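The Drawer Problem

A student robotics club spends a season on one small household task

The robotics club at Onddale meets in a room that used to hold photocopiers. The club has 17 members this year, most of them in their second year of study, and one goal: get a humanoid robot to open a drawer, put something in it and close it again.

The task comes from the Brennan Challenge, a student competition held each October. Teams can enter any robot they like, but the furniture is fixed by the rules. Every drawer has a plain front and a single knob. A team gets 30 attempts over two days, and judges score each one on whether the drawer ends up open, loaded and shut without the cabinet being moved.

Last year the club entered with a wheeled base and a single arm. It finished near the bottom. The arm could pull a drawer well enough, but the base rolled forward every time it pulled, and by the end of a run the robot was usually leaning on the cabinet. Members voted over the winter to switch to a machine with legs.

That brought a new set of problems. A person who pulls on a knob shifts their weight without thinking about it. A robot has to be told. The balance group wrote a controller called Drasta, which reads the load on each foot and adjusts the hips before the arm starts to pull. The arm group wrote a planner of their own, Avby, which picks the path of the hand. For the first two months the two programs did not talk to each other, and the robot took a small step back on almost every pull.

The fix was dull work. Students logged 3,167 practice pulls, first in simulation and later on the real machine, and sorted them by how they failed. Missed knob was the largest group. Slipped grip came next, followed by a category the members labeled simply "cable" – meaning a wire had snagged or pulled tight in the middle of a motion.

Of the full set, 724 pulls were done on hardware. Those are slow. Each one needs a person on the stop button, one on the laptop and one to reset the furniture, and the joints have to rest between sets.

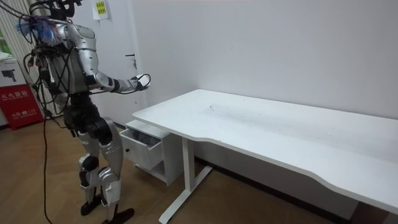

Reach is the part the arm group worries about most in the weeks before the competition. The knob sits low, well under desk height, and the robot is tall enough that it has to bend to get there while keeping its feet where they are. The group breaks the motion into stages and tests each one alone. One stage has the right arm out nearly level over the corner of the desk, fingers partly curled, with the cabinet and its open top drawer below the hand. From a pose like that the planner has to bring the hand down without hitting the tabletop. Early versions took the shortest line, straight through the desk.

Cable routing has its own checklist now, taped inside the club's logbook. New members learn it before they are allowed to touch any code, and some of them complain about that.

The club plans to freeze its software a week before the event. After that, only grip settings can be changed. Closing the drawer is still less reliable than opening it – the hand tends to push off center and the drawer jams on its rail – and the arm group has asked for two more evenings in the room to work on it.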